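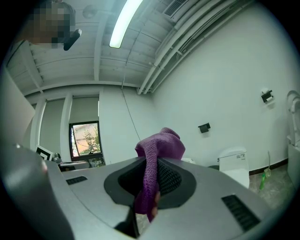
Vusent hand-held gripper kit: questions to the product lead

Vusent sells its hand-held gripper kit to groups that record manual tasks for training robot arms. We put a list of buyers' questions to the company's product lead, beginning with the pads.

"The pad is a wear part," the product lead said. "We rate it at 1,000 grasps on fabric and 331 on anything abrasive. After that the mesh rounds over and thin cloth starts to creep." Replacement pads come in bags of 200 from Rimau, which moulds them. They fit both the current housing and the earlier one.

Asked why the housing is so bulky, the product lead pointed to the cooling. The electronics sit directly under the top shell, and an earlier, slimmer version throttled in warm rooms. The current unit weighs 595 grams without its cable. "People ask for less. We could take out 40 if we dropped the vents, and we won't." 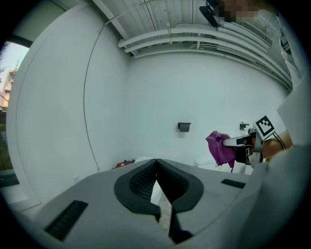 Calibration between two units takes up most of the manual. Each gripper is located by its marker, and the software from Prodell rejects any recording in which the marker is lost for too long. The square black-and-white pattern sits on a white plate on the gripper, and a cloth draped over the fingertip, as the purple one is, can swing across it if the operator turns the wrist inwards. "Keep the plate facing the other unit. Most rejected takes come down to that."

Cloth is supported in the standard software profile. Wet cloth is not, and the warranty excludes water inside the housing. The product lead would not give a date for a sealed version, saying only that Tănase, the distributor, had asked for one in July.

Spare marker plates are sold singly. The cable is not user-replaceable.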